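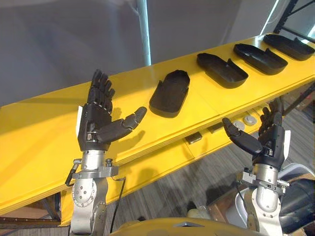
Deposit held back for a table mark, can they do this?

Posted by Farhad Rashti, 2020-01-11

We moved out of a furnished flat let through Skotudlow in September. They have now kept £489 of the deposit for a kitchen table with a ring burn on it, 11 cm across. The check-in report lists the table as "used, fair" with no close-ups. We lived there for 20 months. The agent says £489 is the price of a new one. Do we have to pay for a new table when the old one was already worn?

Barer
No. A landlord can't end up better off than before you moved in. They can claim for the damage, but the sum should allow for the age of the table and the state it was in when you got it. Ask in writing for three things — the receipt or date of purchase, the check-in report with both signatures, and a quote for repair. If they won't move, raise a dispute with the scheme that holds the deposit. It costs you nothing, and they have to show why they should keep the money. Check the time limit first.

Ersoy
had the same with a worktop, they wanted the lot and I got most of it back. Took ages though. Keep all emails

Fasance
A burn isn't wear and tear, so expect to pay something. I paid £37 to have a smaller one sanded and oiled. I'd offer a fair amount before going to the scheme, and say in the email that the rest should be released now — they can pay back the part that isn't in dispute.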